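The Remaster Racket

Every October the boxes arrive, and every October they are heavier. This year the one that nearly broke my mail slot was Curness, the 1974 drifter picture by Khalil Salameh, "newly restored" for the third time since I started writing this column. The list price is 77 dollars. I already own it twice.

The distributor, Praltavbridge, says the team cleaned 3000 frames by hand. Fine. A feature film has well over a hundred thousand of them, so I would like to know what happened to the rest. The press notes don't say. They do say "definitive," six times.

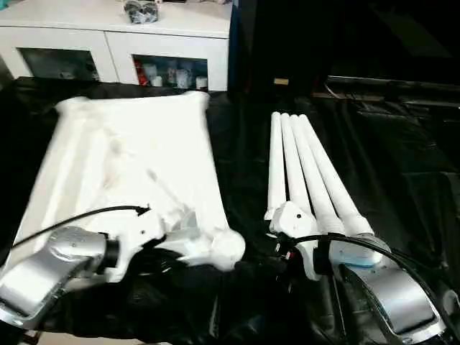 Salameh shot Curness in bad light on cheap stock, and the grain was part of the weather in it. On the new disc the grain is gone and so is the weather. Faces look like soap. The old print had the softness of a big white cloth laid over black plastic, creases and all, and you could read every fold. Now somebody has run an iron over the thing and called it respect. The famous motel scene, which used to be frightening, looks like an ad for the motel.

I put this to Samer Karaki, who supervised the transfer. He told me audiences "expect a clean image." Which audiences? The people who buy a drifter picture from 1974 at that price are, I would guess, people who liked how it looked in 1974.
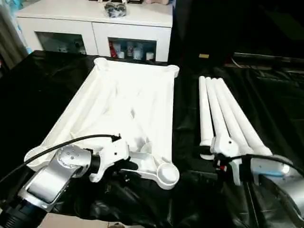 White fabric bunched in its frame, folds left in.

The extras are no better. There are 13 of them, and I watched them all so you don't have to. Most are trailers. One is a trailer for the restoration. The only one worth your evening is an old radio interview in which Salameh talks about losing a reel at the Nimri border crossing and rewriting the ending in a parked car.

Praltavbridge plans to give his second film, Dullo, the same treatment next spring. I still have the old disc, scratches included, and it plays all right if you skip the menu. I'm keeping it on the shelf for now.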